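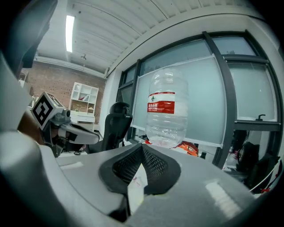 The big bottle, upside down, red and white label.

Search notebook entries Go

Print | E-mail this page
Reading time: 3 min

June, a bit after 4 in the afternoon

Water log, because I said I'd start one and then didn't for weeks. We moved the drinking water over to Zimard last month (the old Rastero contract ran out and I was too slow to renew it, my fault) and I've been meaning to write down how it's going before I forget everything and have to work it out from invoices again.

The meter reading I took off the delivery slips says 322 liters since the switch. The same stretch under Rastero was 158, so we're drinking twice as much! Part of that is the weather and part of it is the Breltano job, which has had people in here until dinnertime. I also suspect the tea drinkers. You know who you are, and I'm one of you.

Taste test, very unscientific: I filled one cup from the new water and one from the tap down the hall and left both for an hour. The tap one had that swimming pool smell and the other had nothing much at all. Good enough for me, I'm not going to send samples anywhere.

Changing the jug, for whoever does it next. Wipe the neck before you tip it over, and peel off only the sticker part of the seal. Get both arms around it and go over in one move – if you stop halfway you'll be wearing it. Then wait for the glugging to quit before you draw any. I also run a full cup through each tap and pour it on the plant, cold one first.

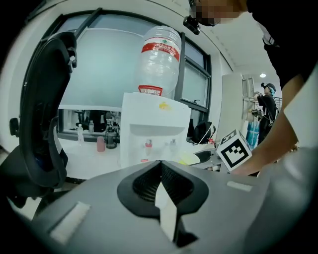

Dispenser by the window. Red tap is the hot one.

I like it by the window, mostly for the light, but I keep wondering about the sun. Chong (the building next door, the one with the shiny cladding) throws a lot of glare back at us in the late afternoon and a clear jug in the sun will go green if you leave it long enough. So my rule for now is 48 hours, and if a jug has been sitting there untouched longer than that over a break, I pull it and use it for mopping. Might be too fussy. Would a cloth cover do the same job? Somebody try it.

The counter next to it is turning into a parking lot for bottles and cups again. If it's yours and you still want it, take it back to your desk tonight. I'll wash whatever's left tomorrow and put it on the shelf over the sink, lids in the tray.

Money: deposit on the empties comes to almost 2,000 if I let them pile up until the end of the quarter, so they go back with every delivery from now on. The driver comes before lunch.

Still to do: descale the hot side, find the drip tray brush, ask Zimard if they do a smaller jug for those of us with bad shoulders.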